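About Jaltavora

Jaltavora makes robot time easy to borrow. We look after a two-armed robot service called Pronness, and we bring it to small manufacturers who have repetitive shelf and bench work and would like to see it tried before they spend anything big. We love this stuff, and we've loved it since the first arm we ever wired up (it waved at the wrong wall).

We started at Wamilley with one bench and a lot of cable. These days we have a proper workshop at Inthanon, 230 square metres of it, with shelving, carpet and clutter much like our customers have. A robot that only copes with a bare white room isn't much use to anyone!

What do you get with Pronness? A trial runs for 31 working days. We set up the robot, teach it your parts and stay on the phone throughout. You get the full record at the end, misses included, and we'll go through it with you line by line if you like. A task needs at least 300 tries before we'll put our name to a result.

Moulded parts are a favourite of ours. They come in awkward shapes, they tip over, and dark ones on a shiny shelf are a lovely challenge for a camera.

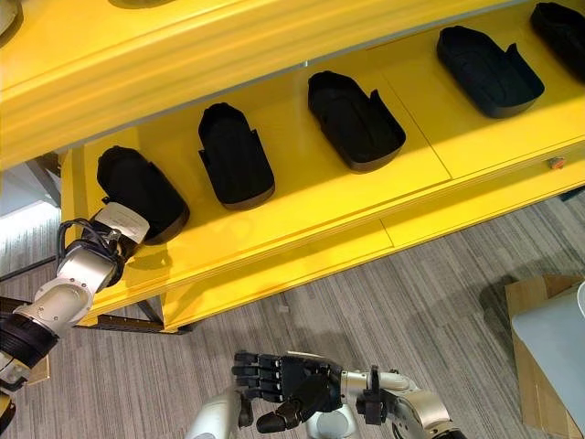
We also do the dull bits with real pleasure: risk forms, floor plans, training for your staff. Our longest job so far took 2315 hours of running time, and we'd happily do it again. If you've got a shelf, a part and a spare corner, come and see us at Inthanon. The kettle is by the door.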